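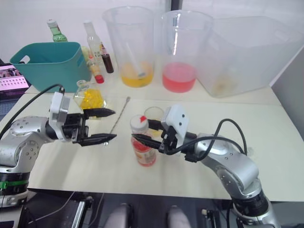
4.2 Do drink counters sell more with more on them?

Figure 3. Bottles, jugs and other drink containers on a white tabletop.

Trade guides claim that a crowded counter (Figure 3) raises spending. We doubt it. The claim rests mainly on a July survey at Prukmont, where 382 customers were asked what they remembered buying. Memory is a poor stand-in for receipts. When we went through 2977 receipts from the Kirkex and Yokoyama shops, the gap between full and sparse counters was small, and it vanished once we left out the 6 busiest days. Staffing also differed between the shops, and the guides never mention it. We would not advise any owner to buy more stock on this evidence.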